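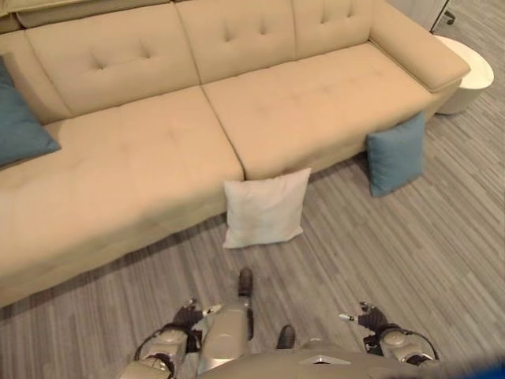 Poultry Keeping > Housing > Set-Up Guides

Section 3: Setting the automatic door on a duck house

These steps cover the Drimico door kit fitted to the Prirkwood duck house. The box says the whole job takes minutes. Allow an afternoon.

1. Hang the door runner on the outside wall with the 6 long screws. The short ones in the same bag are for the control box, and they will strip out of the wall if you use them here.

2. Check that the door drops freely under its own weight. If it sticks, loosen the runner and try again. Do not count on the motor to "work it in," whatever the leaflet claims.

3. Leave a gap of 22 inches in front of the door. Ducks leave in a bunch and will not wait their turn on a narrow ramp.
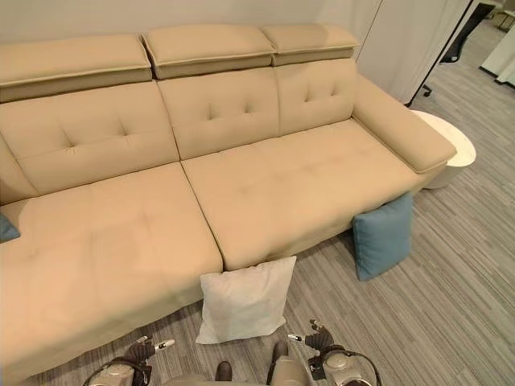 4. Set the clock before you set the light sensor. The two are supposed to agree with each other. In March, with gray mornings, ours did not.

5. Set opening for 8 a.m. to begin with. Most laying is done by then, and you will find fewer eggs in the pond.

Note: The sensor is sold as proof against porch lights and headlights. Test this yourself with a flashlight after dark before you believe it.

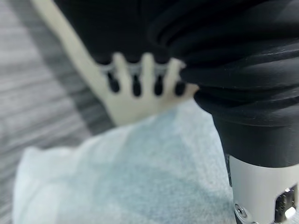

Cream hand over pale fabric

6. Run the door by hand for 3 nights. Stand there and watch it close each time. Ducks do not put themselves to bed the way hens do -- some will sit on the grass until they are walked in, and a timer shuts whether they are home or not.

CAUTION: The safety stop needs a firm push to trip. It may not notice a duckling. Keep the door on manual while you have young birds.

7. Once it has closed cleanly each night, switch to AUTO and press SAVE. A green light means the setting was stored. It does not mean the door is shut.

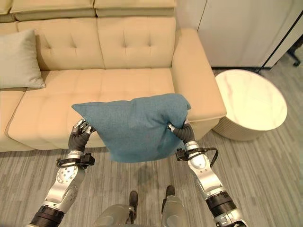
Cream leather sofa with tufted back cushions

Batteries: The maker promises a full season. We would change them sooner, and always before a hard frost. Ho cells fit the tray but sit loose, so bend the contacts out a little.

If the door stops halfway, see Section 4. Clear straw out of the bottom channel first.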